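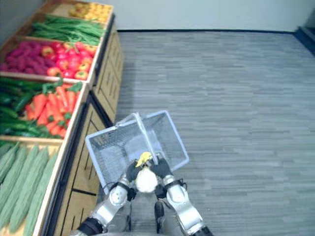 Setting Up and Looking After the Grocery Aisle Cell

November | By the Plusta workshop, Stenstead

We use cookies to remember your settings and count visits. Accept | Decline

The grocery aisle is the cell we get asked for notes on most often. It has a two-armed robot we call Dudel, a produce display with artificial fruits and vegetables, a wire basket, and an open stretch of carpet. The notes on this page cover how we get it ready for a session, what we check on the arms and hands, and what goes wrong with it. They were written for people who will be running the cell themselves, so some of the detail will only matter if you have it in front of you.

The aisle

The display is a row of shallow wooden bins on a cabinet base. It does not get bolted down. We set it against tape marks and check the marks at the start of every session, and again after anyone has cleaned the floor. A shift of 2 inches at one end is enough to put the nearest bin out of easy reach or bring the cabinet corner into the path of the basket.

Bins are filled from the back wall forward. The round fruit goes at the far end and the long gourds at the near end. Long items have to lie the same way in the bin. If the gourds get crossed over one another, the top one rolls when the hand touches it, and then you spend the next few minutes picking it up off the carpet.

Artificial carrots shed bits of their green tops. Pick the pieces out of the bin and off the floor before you start. They end up in the finger joints otherwise, and a piece of green plastic wedged behind a finger pad looks just like a motor fault in the log.

The floor is gray carpet tile. Press down the seams with your foot along the full run of the display. Any tile with a raised corner gets swapped for one from the stack by the door.

The basket

The pale blue basket with the mesh sides is the one the routines were tuned on. Use that one. The handle has to swing freely and stay up when it is raised, and if it flops over, bend the end of the wire in slightly with pliers where it hooks on to the rim. Check both ends.

Look at the bottom of the basket too. Broken welds leave a sharp wire end, and the ends catch the carpet when the arms lower it. We file them flat or retire the basket.

In the aisle view on this page, the hands are holding the raised handle, with a round white object and something small and yellow between them. The basket is tilted, with its open top facing up and a little toward the display. A tilt by itself is not a fault. We look into it when the arms report different loads while the basket is being held still.

Power up

Clear the carpet first. Nothing should be on it except the robot. Then do these in order:

Turn the cell on at the wall and wait for the controller to finish its own checks.

Hold the left arm by the forearm and release the brake. Move it to the parking position by hand. Do the right arm the same way.

Look at the small connectors next to the wrist joints. Each one should be pushed all the way in. Do not pull on them to test them.

Run the homing routine with the stop button in your hand.

Open and close each hand five times with nothing in it.

Open the camera views and look at each one before starting a task.

Homing takes 42 seconds when everything is normal. If it goes much past that, one of the joints is usually hunting for its reference mark. Stop it and start over from the parking position. If the second try is slow too, shut down and leave a note on the board.

Hands

The hands are the part that takes the most care. Ours carry Tyagi finger pads, and we replace them in full sets. Mixing old and new pads on one hand gives you uneven grip, and the basket handle will creep toward the worn side.

Wipe the pads with a damp cloth and let them dry. We do not use alcohol on them. Dust from the carpet is the main problem, and it builds up fastest on the thumb.

Finger screws get checked with the small torque driver from the red drawer. Turn until it clicks and no further. A screw that moves more than a quarter turn before the click comes out, gets cleaned, and goes back in with a drop of threadlocker.

The maintenance counter on this robot read 1,289 hours when we last changed the pads. Write the new reading on the inside of the cabinet door when you change them again. The tape with the older readings can stay up.

Arms and cables

Wipe the arm covers down with a soft cloth. The silver-white finish shows every fingerprint, which is handy, as you can see where people have been grabbing it. The correct places are the forearm and the upper arm. Prints on the wrist cap mean somebody has been steering by the wrist, and the encoder check should be run again.

Follow the cables by hand from the shoulder down with the power off. You are feeling for flat spots and for ties that have been pulled too tight. Leave enough slack at the elbow for the arm to fold completely. We had a tie fail in the spring from being cut short, and the loose cable rubbed through its sleeve in a single afternoon.

Wrist cameras

Clean the lens cover with a dry lens cloth only. Then move the hand slowly past the display and watch the picture. With the arm stopped, the wood edges of the bins should look sharp. If they stay soft when nothing is moving, clean the cover again, then check that the lens has not backed out of its mount.

The wrist view below is heavily blurred, with something dark very close to the lens and a pale surface along the bottom. A thin dark line runs down through the lower right. There is a small spot of blue at the upper right. 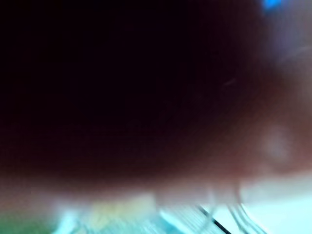
How often do the wrist cameras need to be recalibrated?

Every 22 sessions, and after any job where a camera or a hand has been taken off the arm. The routine is in the service menu and needs the printed target board, which is kept flat on top of the controller. Do not lean it against the wall, as it bends.

Can the pads be changed with the arm powered?

They should be changed with the power off and the arm parked. The fingers can close while the controller is starting up.

Shutting down

Put the basket on the floor and open both hands before parking the arms. Parking with the handle still gripped puts a side load on the wrists overnight. Once the brakes click on, turn off the controller, then the wall switch. Return any produce to its own bin and look under the cabinet lip for strays.

Log entries go on the sheet by the door. Write down which arm, which joint, and what it was doing. "Right hand slow" is not enough to work from. "Right hand slow to open after holding basket" is.

Spare parts are on the lower shelf. Pads are in the clear box, cable ties and sleeves are in the tin, and the two spare baskets are for parts only.

Contact the Plusta workshop, Stenstead | © Plusta | Back to top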